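Drawer day, finally

Quick one, dinner is in 20 minutes and I still have to shower.

So March was supposed to be the month of the kitchen. Got as far as the drawers. One drawer. The utensil one next to the stove, which had been jamming since we moved to Odavcombe and which I'd been opening with a kind of hip thing.

Everything out on the table. Wiped the bottom, crumbs from probably the last tenants. Two can openers, niether any good. Kaede took one anyway.
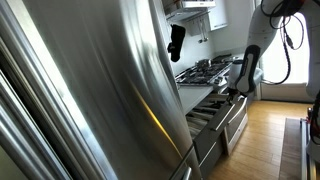
Wood stuff together, knives with the handles toward you so you can grab without looking. Dividers were from the old place and I was sure they wouldn't fit. They fit! Took 2 goes and some swearing.

Oven mitt stays hanging off the side of the hood. I tried it in the drawer and it ate all the space, so no. Same with the long utensils, they live on the rail now.

Next is the cabinet up top, spices mostly. Sohail says throw out anything older than the car. Thats most of it.

Fridge not happening this month. Don't ask about the freezer.

Ok, shower.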